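Teodoro Carrasco
Gellport, shared workshop
November

Many people asked me to write more about the arm, so I make a thread. It is the same project as in spring, I still call it Trarkari. The task now is fruit: take hold of a crate by the rim, tilt it over a bin, let the fruit roll out.

The fingers are the third version. The first ones were bare rods and they slipped on smooth plastic every time. Now each finger has a soft blue pad at the tip. Terence Bramwell gave me the idea, he used something similar on his own gripper in Otska.

I wrote 2 programs for the tilt. One turns the crate fast and the other one slow. The fast one is nicer to watch, but pears do not like it. I keep the slow one.

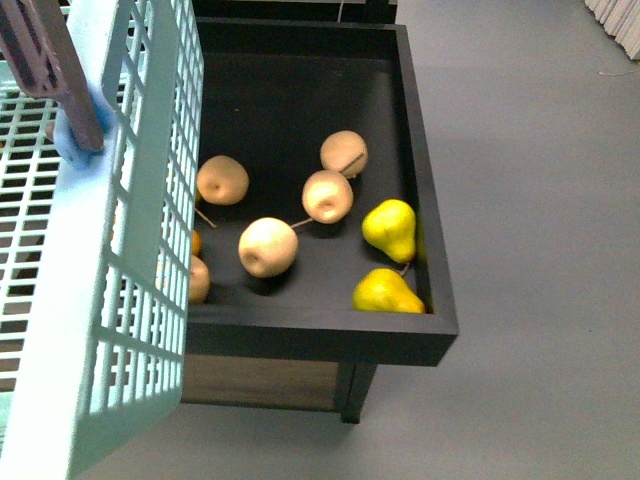
FILED UNDER: Tilt and pour

Apples and pears in the black bin, crate leaning over the side wall. The thing I look at most is the finger on the rim. If the pad sits flat, I am happy with the grip. If only the rounded end of the rod touches, I stop and start again.

For the people who asked about speed: the wrist motor gets a new command every 200 milliseconds. I know this is slow. With 500 it was terrible, the crate moved in small jumps and the apples jumped with it.

Someone wanted to know if the fruit is real. I will say only that I have stopped buying bananas for this project.

The part I did not expect to be hard is the crate itself. It has holes everywhere, and my depth camera looks through the holes and finds the floor. So I gave up on the walls and search only for the rim. Terence says I should put tape on the crate. I don't want tape, I want it to work with any crate from the market.

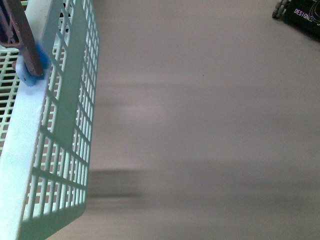
FILED UNDER: Grip and carry

Blue on pale green, the finger on the basket rim. The solid band on the side is a big help for my rim search, I get a clean line from it.

My goal before winter is 1,000 grips written in the log, good and bad together. After this I will change the pads and compare.

Code is not public yet. The comments are half in Spanish and I must clean them first. Lins from the workshop offered to read it, thank you Lins.

Next post will be about the cable to the wrist. It is too short again.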